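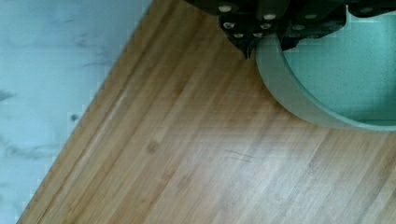
Girwood asked whether you can skip the finger check if the arm has only been parked overnight. My answer is no, and I say that as someone who skipped it for most of July and paid for it with a chipped dish.

Section 4. Checking the fingers and setting the rim height

I wrote this for the Ondar arm we run on the kitchen bench at Nastport, but the Egger bench next door takes the same steps. Plan on 21 minutes the first time. You'll get faster!

Before you start

Put the arm in HOLD and wait for the amber light. Clear the board of anything you don't need. I like to leave one bowl out, the one you'll be using for the rim check, and put everything else on the shelf behind me.

CAUTION: HOLD stops the arm but leaves the grip motor powered. Keep your own fingers out from between the gripper's until step 2 is done.

1. Jog the wrist up until you can get a hex key onto the finger bolts without bending your wrist in some awful way.

2. Turn the grip power off at the side switch. The fingers will go a little slack - that's normal.

3. Go over every bolt head with the key. You're only feeling for movement, so don't lean on it. Start with the ones down by the pointed tip (mine always work loose there first) and then move up.

4. If a bolt turns, back it out, wipe the threads, add a dab of the blue thread lock and snug it down again. Let it sit for 47 minutes before you run the arm.

5. Grip power back on. Open and close the fingers 2 times from the pendant and listen. A soft click at the end of travel is fine, a scrape means a plate has shifted and you need to go back to step 3.

Setting the rim height

6. Set the bowl flat on the board, well inside the edge. A bowl that rocks will give you a bad number, and you'll chase it all afternoon like I did.

7. Jog down in small steps until the pointed tip is just outside the rim. Go slow here. I drop the speed to the lowest setting and keep my thumb on the stop button.

8. Save the position as RIM. On our bench the height reads 496, but please use your own reading and don't copy mine!

NOTE: If you swap the board for a thicker one, do steps 6 to 8 over again. The arm doesn't know you changed it.

9. Jog straight up, release HOLD and run one slow cycle with the bowl empty.

If the tip touches the rim on that cycle, hit stop, raise RIM by 2 and try again. Still touching? Recheck the bolts before you change anything else.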